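Rolura Lending Room
Home | Borrow | Boxes | Opening hours | Contact

Box photos: Mixed Tabletop Box

Posted in November by Hajar Bouzid

The Mixed Tabletop Box is the one people ask about most at the desk, usually because the name doesn't say much. It is a box of small household things and play kitchen things that all fit on one table. There is a cup, a board, a pail, a set of printed blocks, a wooden box and several smaller pieces. It was put together at the Plultomport room two years ago from odds and ends in other boxes, and it has been changed a few times since then.

The catalog now has nearly 600 items in it and most of them are single things: a cake pan, a folding stool, a tile cutter. The boxes are different. You borrow a box as a whole and bring it back as a whole. You don't have to use everything in it. Some families take this one for the blocks and never touch the rest.

If you had the box before the spring, the contents have changed. The old cutting board was warped and has been replaced. The tin plates went to the Camping Box. The wooden box came from Merker, the cabinet shop on the harbor road, along with a bag of offcuts that we have not found a use for yet. The pail was in the garden section before. Please go by the list on this page and ignore the old printed card if you still have one at home.

Contents on the table

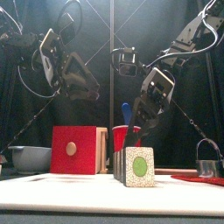 The red cup with the blue-handled utensil standing in it. The speckled blocks are lined up in front, and the first one has the large green circle on its face. 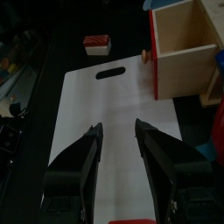
White board with the oval handle slot at the top. The small block with the red and white striped top is just past it, and the light wood box with the red strip is to the right.

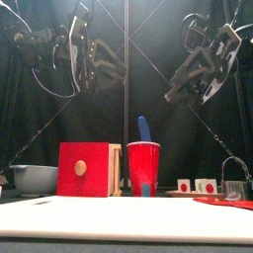
The white board at the front. The red cup and the metal pail are out too.

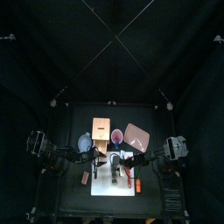

The black tabletop and the white board from farther back.

Borrowing the box

The box goes out for three weeks. You can renew it once by phone or at the desk if there is no one waiting. In practice there is usually someone waiting from November until the new year, so plan on one loan during those weeks. The deposit is 30, paid in cash or by card, and you get it back when the box is checked in. Members who have the yearly card don't pay a deposit on boxes.

Pick it up from the side door on Ouazzani Lane. The front steps are steep and the box is awkward to carry down them. There is a bell at the side door at shoulder height. If you come just after four in the afternoon you may have to wait, as that is when the after-school group is signing in.

The box has a lid with two catches. The left catch is stiff. Push down on the lid with one hand and it will close.

Packing it again

Most of the problems we have with this box come from packing. Everything fits, but only in one order. If the wooden box goes in last, the lid won't shut, and then things get carried in a separate bag and the bag gets left on a bus.

Start with the wooden box, flat on the bottom with the open side up. Put the small pieces inside it. The board slides down the long side of the container and should stand on its edge. The pail goes next to the wooden box, and the cup can go inside the pail with its utensil laid across the top. The blocks go last, in their cloth bag. The cloth bag is new, so please bring it back too.

Don't wrap anything in newspaper. The ink came off on one of the earlier boards and would not wash out.

Cleaning

Wash the cup, the board and the utensil by hand with dish soap and warm water. Dry them with a towel before they go in. The board should not go in the dishwasher. That was how the last one warped.

Wipe the pail and dry it right away, including the rim and the place where the handle joins. It will spot if it is put away damp.

The blocks and the striped piece only need a dry cloth. If something sticky has got on them, use a cloth that is barely damp and leave them out on a windowsill for an hour. The print on the older blocks wore off because they had been soaked, and we had to take those out.

The wooden box has no varnish on the inside. Brush it out. If there is a stain, leave it for us and mention it when you bring the box in. A light sanding usually takes care of it, and we won't charge you.

Missing pieces

Things get lost and we expect that. Tell us what is missing when you return the box so the next person gets a correct list. For the small pieces there is a flat charge of 5 each. For the board, the pail or the wooden box we look at the cost of a replacement and talk to you about it first. Nothing has to be settled at the desk on the same day.

If you find the piece later, bring it in and you get your money back. One of the blocks came back after seven months in a coat pocket.

Things people have done with it

A few notes from the return slips, in case you want ideas.

Sorting by color or by pattern on the floor. Two borrowers wrote that the speckled blocks are hard to tell apart from the side and that this made it a better game for older children.

Setting up a pretend lunch counter with the wooden box turned on its side as a shelf.

Memory game: lay out some of the pieces, cover them with a dish towel, take one away. Several people have written this down separately. One grandfather plays it with the whole box and says he loses every time.

Practice for drawing. The evening sketch group has borrowed the box twice and asked for more things with plain shapes. We have put a glass jar aside for them, but it will be lent separately and will not go in this box.

Changes planned

We want to add a second cup and a shallow bowl after the new year. If you have a bowl to give, it should be unbreakable and no wider than a dinner plate. Bring it to the desk and say it is for the Mixed Tabletop Box, otherwise it will end up on the general kitchen shelf.

The contents list will be updated here first and on the lid after that. If the two don't match, the list on this page is the right one.

To reserve the box, call the desk or write your name on the sheet by the side door. Ask for Hajar if you have a question about a missing piece.

Back to all boxes
Next: Baking Box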